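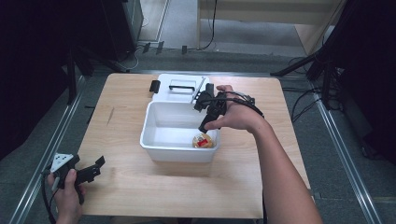
Page last changed: February 10, 2021

Build the hands before the arm. That's my whole argument, and Ferdinand Stöckli at the Forkdale workshop still thinks I'm wrong.

He wants motors first. Fine, motors are fun. But we spent 572 on parts for the first arm and it couldn't get a thing out of a box. Nice arm. Useless fingers. Hand-held grippers cost us next to nothing, you strap one on and you know in a minute wether the jaws are any good. Deep box, small item at the bottom, go in from above. Your own wrist tells you whats wrong. No code for that.

Merja Nieminen says people cheat, they bend in ways no motor will. True. So write down when you cheat! We did 12 evenings of it and changed the finger shape 3 times. Cheap changes, all of them.

The other complaint is it looks silly. Don't care. Too many home builds end up as a lovely arm on a shelf waving at visitors.

Arm can wait till spring. Orlando has the drawings if anyone wants them.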